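Serrilhado (metalurgia)

O serrilhado, também chamado recartilhado, é um acabamento mecânico em que se grava na superfície de uma peça um padrão regular de sulcos ou de pequenas pirâmides. Serve sobretudo para melhorar a aderência da mão, mas é usado também como elemento decorativo e para fixar peças metálicas em plástico ou madeira. O termo designa tanto a operação como a textura que dela resulta.

Tipos de padrão

Distinguem-se habitualmente o serrilhado reto, com sulcos paralelos ao eixo da peça, o serrilhado diagonal, com sulcos inclinados para a direita ou para a esquerda, e o serrilhado cruzado, em que 2 séries de sulcos se intersetam e formam losangos. O reto é comum em inserções roscadas e em botões de regulação. O cruzado predomina em punhos, cabos de ferramentas e parafusos de aperto manual.

O passo, isto é, a distância entre sulcos vizinhos, define se o serrilhado é fino, médio ou grosso. Um passo demasiado fino enche-se de sujidade com facilidade - um inconveniente conhecido em ferramentas de oficina.

Processo

A operação faz-se em geral no torno, por deformação ou por corte. Na deformação, um ou mais roletes de aço temperado são pressionados contra a peça em rotação e deslocam o material, o que aumenta ligeiramente o diâmetro. No corte, o rolete trabalha inclinado e remove apara; as forças são menores e o método adapta-se melhor a peças esbeltas ou de parede fina. Em ambos os casos recomenda-se velocidade baixa e lubrificação abundante. 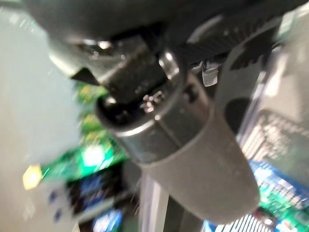
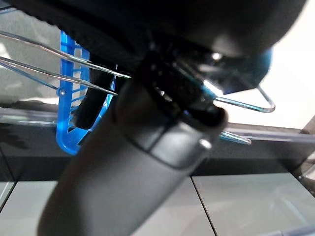
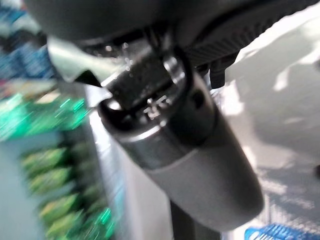 Componentes mecânicos escuros, vistos de perto.

História

A gravação de sulcos em metal é anterior ao torno moderno e fazia-se à lima ou ao buril. Um inventário da oficina de relojoaria de Drostden, datado de 1712, menciona «rodízios de picar» para cabeças de parafuso, numa das referências locais mais antigas a um rolete próprio para o efeito. A fábrica Verton passou mais tarde a produzir roletes em série, e o seu catálogo chegou a reunir 308 modelos, dos quais 226 para padrão cruzado.

A historiadora Noemi Achterberg, autora de um estudo sobre as oficinas da região, atribui a difusão do serrilhado cruzado aos fabricantes de instrumentos de medição de Berhe. Parte dos roletes da Verton encontra-se no museu industrial de Drolport.

Defeitos frequentes

O defeito mais comum é a sobreposição de sulcos, que ocorre quando o perímetro da peça não é múltiplo do passo do rolete. Uma pressão insuficiente no início da operação tem efeito semelhante. Podem surgir ainda lascas nas cristas, em materiais frágeis ou após demasiadas passagens.

Ver também

Torneamento
Brochamento
Inserção roscada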